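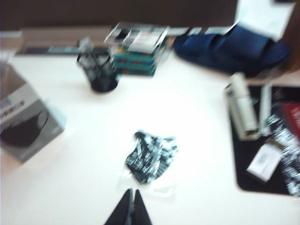
bsurdu
Going to get yelled at for this but whatever. I think the "just live like your grandparents" advice is mostly bad advice, and I tried it for 15 months. One income, no car payment, cash in envelopes, whole thing. My desk is the only tidy-ish part left of that era — black mesh cup of stuff, a few green and teal things stacked next to it, a clear plastic bag I still haven't dealt with. Anyway. Rent here in Mikthorpe is 1,453 a month. My grandfather bought a house on a mill wage and had a pension coming. I can copy his haircut and his soup. Can't copy the house. So what exactly am I opting into

farkas_fan
You're opting into not being broke at 50. Nobody promised you the house.

bsurdu
Plenty of people promised me the house lol. Whole blogs about it

nives_p
I'm with Bogdan halfway. We did one income for four years, two kids, and it worked, but my mother lives downstairs and doesn't charge us. Leave that out and the math is a lie. Every one of these "we did it on one salary" posts has a mother downstairs somewhere.

Medve D.
Mine doesn't. No family help, no inheritance. I drive a delivery route for Brivby and my wife stays home. We moved two hours out where nobody wants to live and the school is small. It's a choice. People say its impossible when they mean they don't want to move.

bsurdu
Two hours out from what though. My job is here. Dénes you had a route you could transfer, good for you, most of us can't

Medve D.
I couldn't transfer. Quit, was out of work all of September, started at the bottom again. Lost seniority.

fulvio.sala
ok but does your wife like it out there. real question not being snarky. everybody in these threads is a guy telling me how peaceful it is

Medve D.
She picked the town.

fulvio.sala
fair enough

nives_p
Good question tho, Fulvio. I was the one home and I was lonely as hell the first two years. My grandmother had a whole street of women home all day, kids in and out of every kitchen. I had a street of parked cars and then at 5:30 more parked cars. You can do your part of the old arrangement, the neighbors aren't doing theirs.

farkas_fan
So go make the street. Knock on doors. Church, whatever. This is the part I don't get, all this complaining and then nobody bakes anything

nives_p
I baked. One lady thought I was selling something.

bsurdu
hahaha

B. Szilágyi
Older guy here, 71. You people have a funny idea of it. My father worked two jobs and my mother did piecework sewing at night and did not count it as a job. We had a boarder. That was your one income household. I had a good childhood but don't tell me it was simple — he was asleep or he was gone.

bsurdu
THIS is what I keep saying. The version being sold never existed

farkas_fan
Cherry picking. For every family like that there was one doing fine. Divorce was lower, kids walked to school, a man could fix his own car.

B. Szilágyi
Divorce was lower in my house too. They should of divorced.

fulvio.sala
oof

Medve D.
I don't think anyone serious is saying copy all of it. Take what works. We eat together, no TV on weeknights, we don't borrow. Last winter the furnace went, 3,534 with install, and we had it. Ten years ago that goes on a card and I'm paying it till spring.

bsurdu
See that I have zero argument with. But that's just saving money. You don't need a decade to name it after

Medve D.
Call it what you want then. The name got me to do it.

nives_p
Honest question for Bogdan, would you go back to any of it?

bsurdu
The envelopes maybe. And Sunday dinner, we kept that. Not the one income, she likes her job at Clisari and I like her liking it. Plus I was insufferable, ask anyone

farkas_fan
was?

bsurdu
ok walked into that. off to work, will read the rest tonight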